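Brirkine teaching kit: two weeks of showing it things

Review by Eleni Golob

The pitch for the Brirkine is that you hold the handle, do a chore a few times, and the software learns the chore. No code. I have heard this from three companies now, so I paid for my own and kept the receipt.

Setup took one long Tuesday. The printed guide sends you to a web page that covers the older handle, and the calibration step failed twice before I gave up and called Lornelby, who sell it. Baltazar Zepeda on their support line was patient and knew the fix (unplug the hub, start the app first). It should be in the guide.

My test chore was tennis balls and the tube they come in, on a stone counter by the window. 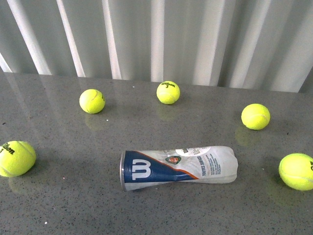
Five balls and a badly crushed tube on the counter.

Lornelby's sales page says a simple pick needs very few showings. I recorded 454 before I trusted the results enough to write about them. Plenty of the early ones were junk: I hesitated, or went back for a second grab, and the software keeps all of that unless you trim it yourself. The trimming tool is slow and has no undo.

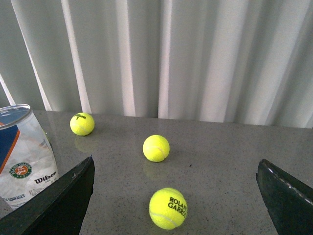
Remote control mode is the better half of the kit. The handle's delay is small enough to forget, and the wrist view is what you steer by. It's a good view for the near ball, which sits between the two fingertips big enough to read ROLAND GARROS off the felt, less so for judging how far back the others are. I overshot on depth for days. A second camera helps, but it's sold separately.

Polished counters are a known nuisance for cameras and Lornelby suggests a mat. I don't own a mat, and I doubt most buyers want one in their kitchen.
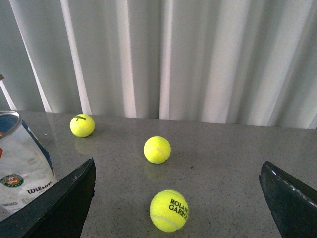 Should you buy it?

At 3000 dollars, I wouldn't yet. If you already run an arm and want a decent handle, the remote mode may be worth it to you. As a way to teach a robot by showing it, it asks for far more showing than the page admits. I'll look again when the trimming tool gets an undo.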